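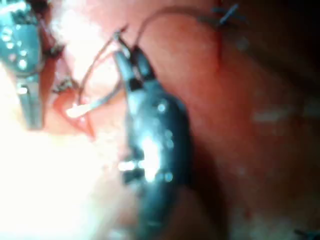 Murdo Rankin started as a theatre porter in Curnmont when he was 19 and never meant to stay. He is now in charge of sterile supplies at the same hospital, where his department turns out 668 trays in an ordinary week. Most of what comes down to him would be familiar to a surgeon of his father's age, scissors and clamps and retractors, but he also has to know the newer kind, with slender jaws that open in a narrow V and can hold a strand of thread.

"People think it's washing up," he says. "It is, partly. You'd still want it done properly."

He trained under Lovisa Magnusson, who ran the department until she retired in April. She taught him to check every hinge under a lamp and to send a tray back if he had any doubt. "She sent back 40 of mine in the first month," he says. "I counted them on the bus home."

The hours are better than they were. Nights went to a rota of three, and he gets most weekends at Fluseck, where he keeps a small boat.

What he wants now is a second washer. The old one has been repaired twice this year and the parts are slow to come. "I've asked," he says. "I'll ask again after the summer."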